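Small Batches, Long Drives: notes for my talk at the Clonano food makers' evening
June 2018, by the owner of Horilden Granola

Sign up for our newsletter and we'll send you one email a month. You can unsubscribe any time.

These are the notes I talked from, tidied up a little for the folks who asked. I wandered off them plenty, so if you were in the room and remember a story that isn't in here, you're probably right!

Opening

Say hi, thank the library for the room, remind everybody there's granola at the back (the bag with the green sticker has pecans, please read the sticker).

So I make granola. I started in my own kitchen with one sheet pan and an oven that ran hot on the left side, and I sold it at the Saturday-morning sort of market where you stand next to the honey people and freeze. Most of you have done some version of that. What I want to talk about tonight is the next part, the part where somebody who lives four states away asks you to mail them some and you say "sure!" without having any idea what you just agreed to.

Ask for hands: who's shipping already? Who's thinking about it? Who's here for the granola?

The first year

We sent out 407 orders the first year. I remember the number because I wrote every one of them in a spiral notebook, name and address and what they got, and then copied it all onto labels by hand. My handwriting is terrible. A lady in Ohio got a bag meant for somebody in Iowa and she wrote me the nicest note asking if she could keep it.

(Pause here. Tell the coffee can story if there's time.)

Things I got wrong that year:

I charged a flat five dollars for shipping because it looked friendly. Friendly cost me money on every single order that went west of the mountains. I didn't work that out until I sat down in April with a shoebox of receipts and my sister-in-law's adding machine.

I baked on Thursday and mailed on Friday. Think about where that bag spends the weekend. It spends it in a warehouse in July, next to somebody's tires. Now I bake early in the week and everything's out the door before the weekend gets anywhere near it.

I used the pretty bags. Oh, those pretty bags. Brown paper with the little window. They looked great on the market table and they let in air like a screen door. Granola goes soft and then it goes stale, and oats will pick up the smell of anything. I had a customer tell me, very politely, that hers tasted like a candle.

Bags and boxes

OK, this is the part people always email me about afterward, so slow down here.

You've got two layers to think about. The bag keeps the food good. The box keeps the bag in one piece. If you mix up those two jobs you'll spend too much on one and too little on the other, and I did both in the same month.

For the bag, get something with a real barrier and a seal you can test. My test is dumb and it works: seal it empty with some air in it, put a cookbook on top, go to bed. If it's flat in the morning, that's a bad seal or a bad bag. Do ten of them before you buy a case.

For the box, ask for samples before you order. Everybody will send you samples. I had 100 of them in my garage at one point and my husband parked in the street until Thanksgiving. Fold one up, put your real product in it, tape it the way you'd tape it when you're tired, and drop it off the kitchen counter onto a corner. Then do it again on a different corner. White shows every scuff, by the way, but people do love opening a white one. I go back and forth on it.
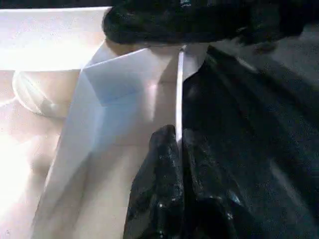 Pricing the postage

Deep breath, drink some water.

Nobody likes this section, including me. Weigh the whole thing. I mean the bag, the box, the tape, the thank-you card and the crinkle paper if you use it. I was weighing the granola and calling it a day, and the card alone was pushing some orders into the next price bracket. A card! I had them reprinted on lighter stock and got the money back in a couple of months.

We use a label program called Mirani now. I'm not getting paid to say that, and it's clunky, and the help page reads like a tax form. But it pulls in the order, I put the box on the scale, and a label comes out with an address that a human being can read. If you're doing more than a handful a day, get something like it. If you're doing fewer, the post office counter is fine and you'll make friends.

On free shipping: we tried it for one spring. Orders went up and they were all tiny. One bag, one bag, one bag. I was up until midnight taping boxes for what came out to pocket change. Now it's free once you hit three bags, and a lot of people buy exactly three bags. Put the number where you'd like folks to land.

Year two and after

Second year was 1,361 orders. Last year was 2,277. I'm putting those up because somebody always asks, and I'd have liked a real number when I was sitting where you are. It grew mostly from gift orders. Somebody gets a bag in December, eats it over the sink in three days, and orders in January under their own name.

So if you do one thing for the holidays, let people write a gift note, and leave the price off the slip. Early on I left a price in a birthday box and I still think about it.

Also, decide your last mailing date for December and then move it up two days. Tell everybody the earlier one. You'll need those two days. I needed them for a broken oven door one year and the flu the next.

When it goes wrong

It will get lost, or crushed, or a dog will eat it (twice!). Just send another one. Don't make people mail you photos and fill things out over an eleven-dollar bag of oats. I keep a small shelf of extras for this and I count it as part of what the bags cost me.

The exception was a stretch where the same neighborhood kept reporting missing boxes, and there I did call the carrier. It was one building with two front doors. We added a line to the label and that was the end of it.

If somebody's mad, call them. I hate the phone. I call them anyway. I've had people go from furious to telling me about their grandbabies in four minutes.

Questions that came up

Do I need a commercial kitchen? Depends on your state and on what you make, so call your county before you buy so much as a roll of tape. I moved into the shared kitchen at Skurkitz Mill in our second year, partly for the rules and partly for the ovens.

Do I insure the boxes? Single bags, no. The big office orders, yes.

How long does it keep? Ours is good for eight weeks sealed. Once it's open I couldn't tell you. It's never lasted that long at my house.

Would I do it again? Yep, but I'd buy the scale first.

Leftover granola is by the coat rack, and please take the green-sticker bags too, I don't want to carry them home.

Contact: use the form on the Horilden Granola contact page
© 2018 Horilden Granola. All rights reserved.
Back to top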